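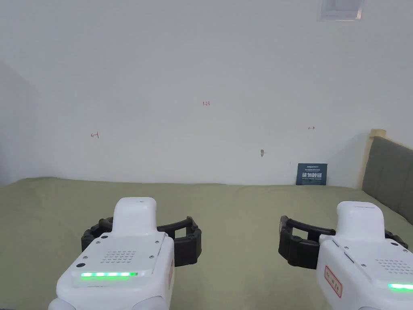 Quick start for the Skurent hand-held pair. Written for people who just opened the case and want a usable towel fold before lunch. The long manual from Bakke is fine but it's long. Start with this, read that later.

What you need

Both grippers, charged. The Skurent app on a phone. A bed or other big flat surface, plain cover if you have one. One cloth or towel. Leave the patterned ones for week two.

Step 1. Power on

Hold the button until the light strip comes on green. Do left first, then right. If you do right first the app sometimes swaps the sides and you won't notice until playback. Borghild Rustad lost a whole afternoon to this in June. If it happens, close the app, both grippers off, start over. Don't try to swap them back in settings, that menu is broken in the current version.

Step 2. Pair

App, Devices, Add pair. Wait. Takes up to 27 seconds, feels longer. Second one should join by itself. If it doesnt, hold it closer to the phone and tap Add again.

Step 3. Zero the fingers

Squeeze all the way shut, let go, all the way open. 5 times each hand. Slow! A fast squeeze gives a bad zero and then every grip reads half open. Check the number in the app, should go back to the same value each time you let go.

Step 4. Set up the surface

Smooth the cover. Put the cloth down rumpled, not folded. Stand or kneel so you can reach the far corners without leaning on the matress. Pick one spot and stick with it for the whole set.
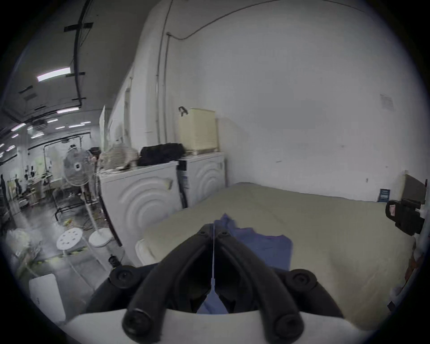

Then give the cloth a shake between takes so it doesn't land the same way twice. Edvin Haugen at Escombe wants it dropped from shoulder height every time. I just toss it. Either is OK as long as the takes differ.

Step 5. Record a take

Start in the app, count two, then move. Fingers open, come in low, pinch a single layer near a corner. Pinch, lift, pause, lay down. Pause matters, the software cuts the take into pieces there. Keep both grippers in view of each other if you can. Crossing your arms = bad take, redo it.

Stop with fingers open and hands still. Then hit Save. Not before, or you lose the last bit.

Keep takes under 15 seconds to begin with. Long ones upload fine but they're a pain to check.

Step 6. Check it

Play back the first three takes before doing any more. Looking for: left and right the correct way round, no freezing, fingers closing on screen when yours closed. If all good, carry on. The pair stores 3000 takes before you have to clear it, so space isn't a worry, bad takes are.

Step 7. Upload

Plug in or use wifi. Wifi is slow with the Kakus plan, which is the cheap one. Name the set something you'll recognize. "test2 final" is not it, ask me how I know. 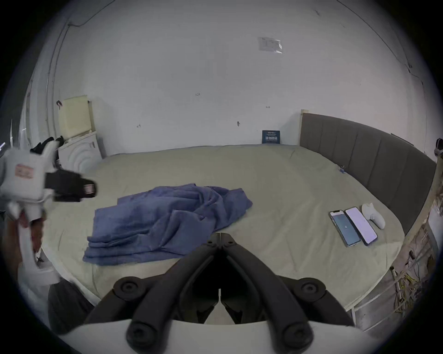
Seo-ah Yeo writes: Tried your order (left on first) and the swap is gone, thanks. One thing on step 3 though. I have small hands and couldn't get the fingers fully shut until I moved my grip up the handle. Zeroed perfectly after that. Maybe add it?

Added, sort of, by leaving your comment here. Same goes for long sleeves by the way, roll them up, cuffs get in the trigger.

Worth the money? For towels and sheets, yes. For small stiff things I'd wait for the narrow finger tips, Bakke says they're comming. Spare pads are sold in pairs, order two sets, the inner ones wear first.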